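07/11/2023

Second day at the Drever site. The bus was late and I lost the first hour, so the intake figures went in after lunch instead of before.

The skills program closed its May intake with 40 learners. Of those, four have moved to the evening stream, which means the attendance register has to be split again. I had set it up with one sheet per site. That was a mistake. It should be one sheet per stream, with the site as a column. I moved everything over by hand and checked the totals twice. They match the signed paper forms except for one learner who is down under two different spellings. I have left both rows in and marked them yellow until someone at the front desk can look at the ID copy.

Spent the middle of the day on the Clolel report. Clolel pays for the transport stipends and wants them reported separately from the meal allowance. Our ledger has them under one code. Stipends come to 3,695 for the period and meals to 1,864, once the refund from the caterer is taken out. I wrote a short note on how the split was made and attached it as a second page. The template still asks for "lives touched" and I still don't know what to put there. Entered the number of enrolled learners and said so in the margin.

Placement is the weak spot. Ren has agreed to host learners for workplace hours but only in blocks of four weeks, and the course calendar is built on two. Either the theory module moves to the end or the learners miss part of it. I would move the module. The assessor needs to sign off on any change in sequence, and the form for that is the old one, with the old unit codes. Asked for the new form. No reply by five.
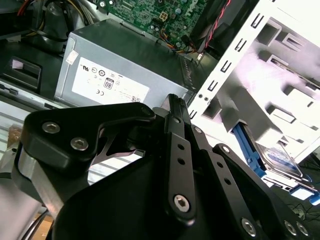 Emik sent the revised agreement for the community garden plot. Same terms as last year, except that water is now billed to us directly - the meter has to be read on the first of each month and the reading sent by email. Added it to the shared calendar. The lease still says the plot is for "training use only," which would rule out the Saturday food stall if anyone read it strictly. I have asked for the wording to be changed to "training and community use" and will not sign before that is done.

Also to do: stipend slips for the evening stream, new padlock for the tool store, spare toner. The printer here takes a different cartridge from the one in our office, so the box I carried over is no use and goes back with me tomorrow.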